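The Thursday Shift

Kidus Asfaw had the late turn at Clullgate, which meant he sat by the door with a thermos and wrote down what the machine did. The machine was called Major. It had two arms and a table, and it had been given a list of chores that a child of six could get through before breakfast.

The company that paid for all this was Geron. Geron wanted to know by the end of December whether Major could be put into people's homes. The people upstairs had a word for what they hoped to sell, Clindameo, and they had already printed it on the mugs.

Thursday's chore was the bag. A stuffed toy had to go in, and the bag had to end up in a state where a person could pick it up by the strap and walk out with it. Kidus had done it himself first, for the record. It took him 5 seconds and he was looking at his phone.

"Start," he said, and pressed the key.

Major went for the bag with one arm and the toy with the other. It moved the way it always moved, as if the air were thicker on its side of the room. Kidus drank some tea.

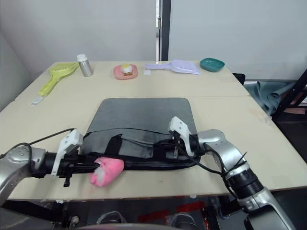
Cloth was the trouble. Plates it could manage most days. A bottle stood where you left it and was the same bottle on every side, and Major had gone a whole week without knocking one over. A bag was a different bag each time you touched it. The opening went somewhere else. The strap got in the way, and if you moved the strap the side fell in.

On the first try the toy went under the bag. Kidus wrote "under." On the second it went in and came out again with the gripper, and he wrote that too. He got up, pulled the bag flat, put the toy back at its starting place and sat down.

His mother had asked him on the phone what he did at work now, and he had said he was teaching a robot to tidy. She wanted to know if it could iron. He said no. She wanted to know if it could do the beds, and he said no to that as well, and she said, "Well, what can it do?" He told her it could put a plate on a mat. She was quiet for a bit and then asked whether he was eating.

The third try went in. Major let go, drew its fingers out, and the toy stayed. Kidus leaned forward. The other arm still had hold of the cloth, and for a while nothing happened at all. Then it let go too, and both arms went back to where they rested between jobs.

He checked the clock. The whole thing had taken 4 minutes.

He wrote "in" and underlined it, then thought that looked foolish and wrote the time next to it so the line would seem to belong to that. There was a box on the form for whether a customer would be satisfied. He left it until last. A customer with a bus to catch would have shoved the toy in by hand and gone. A customer like his mother, whose fingers were bad in the mornings, might have waited the 4 minutes and had her coffee.

The form only took yes or no. He put no, because the strap was underneath and you would have had to fish for it.

At 3 in the morning he ran it again, and it failed in a new way, with the toy in and the bag inside out around it. He had 30 tries to get through before the day person came. He smoothed the cloth down with the side of his hand, set the toy in its place, and pressed the key.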